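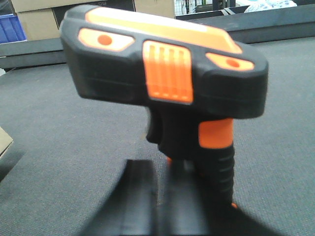

Ticket: Testimony sign-ups showing the wrong bill after an amendment
Opened by: Natnael Beyene, constituent services desk
Product: Zirnuveo hearing tracker
Status: Open, then resolved (see the bottom)

Hi folks, me again! I run the public sign-up page for our state senator's office, and we've got a strange one. When a bill gets amended in committee, Zirnuveo gives it a new version number, fine, that's how it's supposed to go. But people who signed up to speak on the old version are getting moved to a completely different bill. We had a lady who wanted to talk about the rent deposit bill and her confirmation email said she was down to testify on boat trailer fees. She was very nice about it, but she did call twice.

What I've tried so far: logged out and in, cleared the browser, tried it on my phone, tried it on the intern's laptop. Same result everywhere. I also signed myself up as a test speaker on the deposit bill and then had our clerk push through a dummy amendment. Sure enough, I landed on boat trailers too. So at least it's steady about it.

The hearing is in March and it's going to be a big one. We mailed 4000 notices with the sign-up link on them, so changing the link isn't something I can do at this point. Please don't suggest it!

Update, 2 p.m.

Got a reply from Baris on the support side (thank you, that was fast). Baris asked whether we import our bill list from the Gunawardena feed or type it in by hand. We import it, every morning at 10, and then I fix the titles by hand, since the official ones run on forever and no regular person knows what "an act relating to certain instruments of tenancy" means. Baris thinks my fixing might be part of the trouble. I'm a little wounded but willing to hear it.

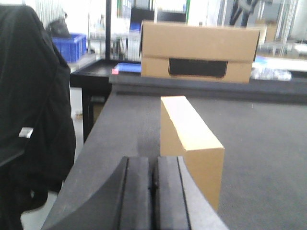 The other thing I should mention is the paper side. We still take written comments by mail, and the mailroom logs each piece against a bill number in the same system. Those look wrong too, only in the other direction: the letters stayed on the old version and don't show up in the member's packet at all. And it isn't only letters, people send in all sorts of things, including stuff in a small plain brown cardboard carton like the one in the photo, and whatever comes in gets a bill number same as an envelope does. If the number points to a dead version, the senator never sees it, and I'm the one who has to explain that on the phone.

So that's two problems, or one problem wearing two hats. Could somebody look at both together? I'd hate to have the speakers fixed and then find out the written comments are still floating off somewhere the night before the hearing.

Update, later that afternoon

Baris had me turn off the add-on called Fuser, which merges duplicate bills. I forgot we even had it on. With it off, I ran my test amendment again and stayed put on the deposit bill. Hooray! Then I turned it back on to be sure, and off I went to the boat trailers.

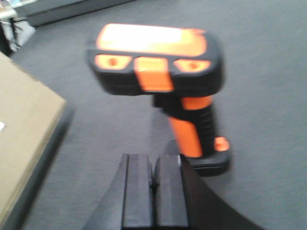 As far as Baris can tell, Fuser matches bills on the title, and when I shortened the titles I gave 10 of them the same first few words ("Fees and deposits", mostly). So it decided they were all one bill and kept whichever came first. The amendment was just what set it off. I've renamed them all now and left Fuser off anyway — I don't trust it before a hearing.

The written comments needed a separate re-link, which Baris ran from your end. I spot-checked a handful against the packet and they're there, under the right version.

Two requests before you close this. Can the system warn me when titles match that closely? And can the confirmation email go out again automatically when a speaker's bill changes, so I'm not hearing about it by phone? I've called the deposit lady back and she's still planning to come.

Resolved by Baris. Both requests passed along to the product team.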